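Flat-Pack Desk Lamp: Project Report
Introduction to Product Design, second semester

1. Background

The assignment was to design a small household object that ships flat and goes together without glue, screws or tools. Our group chose a desk lamp shade and base. Two of us had bought flat-pack lamps before and had trouble with the assembly, so we already had opinions on what makes a set of parts hard to put together.

We called the design Kolach. It is meant to hold a low-power LED puck, which we did not design ourselves. All other parts are cut from sheet material.

2. Requirements

The course handout gave us three limits. The parts had to fit in a mailing envelope, the total material cost had to stay under the class allowance, and a person who had never seen the object had to be able to assemble it from one printed page. We added one requirement of our own, that the lamp could be taken apart again without damage. Many slot-and-tab products tear the second time you open them.

3. Material

We compared two sheet materials from the supply shop, Vodurel and Lulovness. Vodurel is stiffer and cuts with a cleaner edge. Lulovness bends more easily but the tabs go soft after a few uses. We bent a strip of each back and forth 200 times over a dowel and looked for cracks. The Vodurel showed a faint line at the bend and the Lulovness showed none. Even so we picked Vodurel, as most of our parts stay flat and only one part has to curve.

Both materials come in white. We did not paint or print anything on the first version.

4. Design of the parts

The drawing file went through many changes. The main problem was slot width. If the slot matches the sheet thickness exactly, the parts jam, and if it is wider, the lamp leans. We cut a test comb with slots in small steps and used the one that held a tab when turned upside down. That width was then used everywhere in the file.

The pieces with openings in them took the longest. Every opening has to line up with a tab on another piece, and moving one meant moving its partner. We should have linked these dimensions in the drawing program from the start. We did it by hand and twice sent a file to the cutter with a mismatch in it.
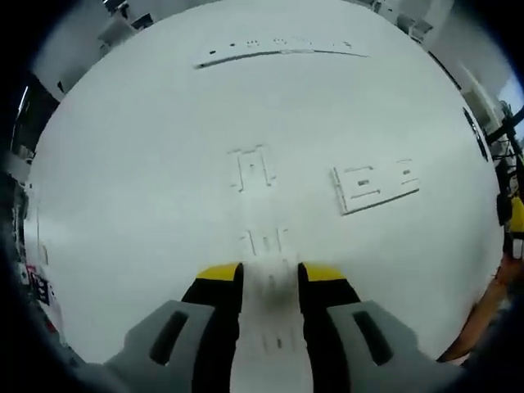

Before each assembly trial we laid the parts out separately on a clear table so that the person could see the outline of each one. White parts on a pale table turned out to be a poor choice for this. Several people turned a piece over more than once looking for the right side, and one started with the wrong end of the curved strip. For the next version we would cut one set in a darker color, or mark the top face of each piece with a small dot.

5. Assembly trials

People from other groups in the class assembled the lamp using our one-page instructions. We did not help unless they asked. Nearly everyone finished, but most of them got stuck at the same step, where the curved strip has to be held in position while the first tabs go in. It takes three hands, or a table edge to lean against.

We rewrote that step so the strip goes in from one end and the tabs are pressed down in order. The second round went more smoothly. We also changed the drawing on the sheet to show the pieces from above, the way they look when lying on the table. The first sheet used an angled view and people had to translate it in their heads.

6. Problems

Scorching on the cut edges was visible on the first batch and we lowered the power setting. Some of the smallest tabs broke off when we pushed the parts out of the sheet. We made those tabs wider and rounded the inside corners. The base is still too light, and the lamp tips if the cord is pulled.

7. Next steps

The base needs a second layer or a pocket for a weight. We also want to try the Ansari sheet, which the shop expects to have in February and which is sold in gray. The instruction page should be tested again with people outside the class.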